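Laundry detergent should be sold by the wash, and the number of washes should be the largest thing printed on the bottle. I have thought so since October, when the Meslow shop near us moved its shelves round and I had to look at every label again to find the one we normally buy.

At present you get a volume, a brand name, and a promise. The volume is no use on its own. A litre of one liquid does twice as many loads as a litre of another, and the shelf ticket gives the price per litre, so the weaker stuff looks like the bargain. I paid for a Zilico bottle on that basis last year. It was big and cheap and it was gone long before I expected, and when I worked it out afterwards we had spent more than usual.

Promises are worse, as they sound like information. Plenty of bottles now tell you how long they will last. An orange Tide PRO bottle has it in Chinese on a red banner across the label, 1瓶可用1整月, one bottle for one whole month.
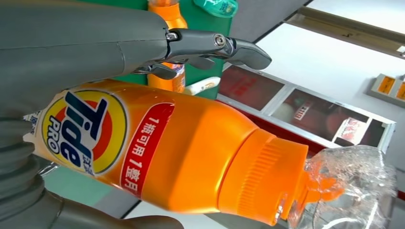
Odukoya wrote to me that a month is exactly what most people want to know, that households shop by the month and get paid by the month, and that a figure in washes only makes them do a sum in the aisle.

I take the point about pay. But whose month is it? There are five of us, two of them in school uniform, and we run the machine most days. My neighbour lives alone and does a load when the basket is full. The same bottle can't last both of us a month unless one of us is using it wrongly. A wash is a wash in either house, give or take how full the drum is, and the sum is a short one.

Then there is the cap. It is the measure on most of the bottles I have owned, and it is a bad one. The lines are moulded inside in the same colour as the plastic, and the line you need is usually well below the rim. People fill it to the top. I did for years. I now use an old 70 ml medicine cup with black marks on the side, and a bottle lasts us noticeably longer. The clothes look the same to me. The towels are softer, if anything.

I kept the receipts for a year to see what it came to. We spent 197 pounds on laundry products in the year before the cup and a good deal less in the year after. Some of that was dropping fabric conditioner, so I won't claim it all for the cup.

The rules I would like are dull. Put the number of washes on the front, in figures as tall as the brand name. Put the price per wash on the shelf ticket. Print the lines in the cap in a dark colour. If a maker wants to say a month as well, let them say how many loads a week they mean by it.

Ultorico, the refill place by the station, already does the second of these. The tickets are handwritten and the queue is slow, but I can compare two liquids there without getting my phone out, and I buy more from them than I used to.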